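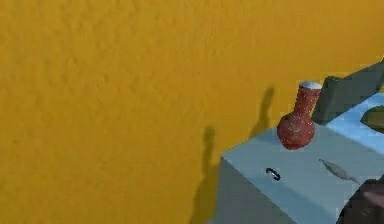 Jarrón rojo con motas blancas, pared mostaza. Un instante de un episodio en la casa simulada de Casdale.

Miércoles, nueve y diez de la mañana. En Casdale ya hay café hecho y un operador con el mando en la mano, mirando una casa que no existe. Paredes mostaza por todas partes. Quien eligió el color ya no trabaja allí, me dicen, y cambiarlo ahora sería un lío: los ejemplos viejos y los nuevos dejarían de parecerse.

El encargo es fácil de contar. Un robot doméstico tiene que aprender a buscar una cosa, ir hasta ella, cogerla y dejarla donde se le pida. Para aprender necesita ejemplos. Muchos. La meta de la campaña son 2.000 episodios buenos y esta semana van por 696.

Davoud Kiani lleva la recogida de datos. Habla rápido, teclea mientras habla. «Un episodio bueno no es un episodio bonito», suelta sin girarse. Lo que quiere es que la orden se entienda, que el recorrido tenga sentido y que el final quede claro. Si el operador duda tres segundos delante de una puerta, vale, se queda. Si da vueltas porque no ha leido la instrucción, fuera.

Los episodios se guardan en Ruro, la herramienta interna donde se repasan, se cortan y se etiquetan. Pantalla partida, vídeo a un lado, texto al otro. Kiani abre uno al azar: habitación pequeña, cómoda oscura de dos cajones, algo azul y pequeño encima. ¿Qué es? Con esa resolución, a saber. En la etiqueta pone «objeto azul» y así se queda, porque la regla de la casa es no escribir lo que no se distingue. Una anotadora había puesto «taza» en una tanda entera de enero. Hubo que rehacerla. 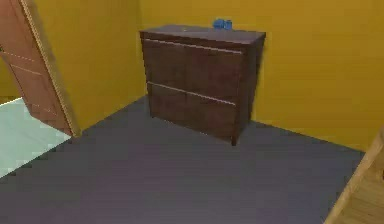

Dos turnos y una lista

Se trabaja en dos turnos, mañana y tarde. Cada operador recibe una lista de órdenes cortas, del tipo «lleva el jarrón a la mesilla» o «busca lo azul del dormitorio». Nada de poesía. Luego otra persona reescribe la misma orden de varias maneras – con prisa, con educación, con rodeos – porque en una casa real cada uno pide las cosas como le sale.

Aquí entra Yuan, el generador que coloca muebles y objetos antes de cada tanda. Mueve una cosa, quita otra, cambia el punto de salida. Hay días en que se pasa de creativo. Kiani guarda una carpeta con las colocaciones raras y la enseña con cierto orgullo, pero no las borra todas: en los dormitorios de verdad también hay trastos donde no toca. Lo que sí se descarta son los objetos atravesados en la pared, los que flotan, los que salen hundidos en el suelo.

Y las camas. Las camas dan guerra. Una colcha de rectángulos en tonos pastel, con rosa, salmón y mostaza, y encima una cosita azul irregular que lo mismo es un paño que un juguete. Al lado, suelo gris y una planta en su maceta.

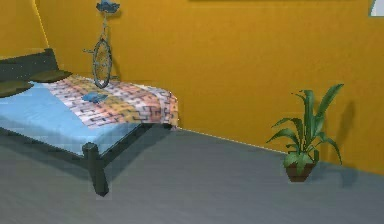 El problema es el contraste, sigue Kiani, y el tamaño. Sobre una superficie lisa el modelo encuentra casi cualquier cosa. Sobre un estampado se despista, y entonces hacen falta más ejemplos de ese caso concreto y menos de los fáciles, que son justo los que salen rápido y los que a todos nos apetece grabar un viernes a última hora. Por eso las listas ya no las elige el operador. Antes sí. Se notaba.

Le pregunto por los fallos. ¿También se guardan? Algunos. Un agarre que resbala y se repite puede servir, un choque contra un mueble casi nunca. Sandier, la empresa que revisa las etiquetas desde fuera, ve una muestra de cada tanda y devuelve lo que no cuadra, normalmente con comentarios secos. «Falta la puerta». «¿Qué mesa?». Kiani los imprime.

Las puertas tienen apartado propio en el manual. Una hoja abierta tapa media habitación, y desde el pasillo quizá solo se ve un trozo de cama, la mesilla gris claro con sus dos figuras, un sillón negro. El robot tiene que decidir si entra con eso. El operador tambien, claro, y ahí se cuela una trampa: la persona ya se sabe la casa de memoria y va derecha.

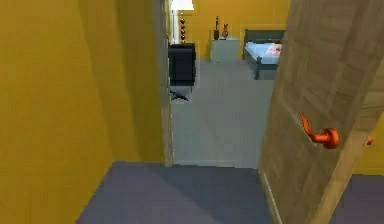 Lo que queda por grabar

La solución de momento es tosca. Rotar a la gente, cambiar los objetos de sitio, y a los veteranos darles órdenes más vagas. Funciona a medias, reconoce Kiani. Una de las operadoras cuenta que en su casa ya busca las llaves por habitaciones, en orden, como si alguien la estuviera grabando.

A mediodía cambia el turno. Se repasan en Ruro los episodios de la mañana, se apuntan los dudosos y Yuan prepara otra tanda. Más dormitorios, más pasillos. Kiani pide que esta vez haya menos cosas azules y se va a comer.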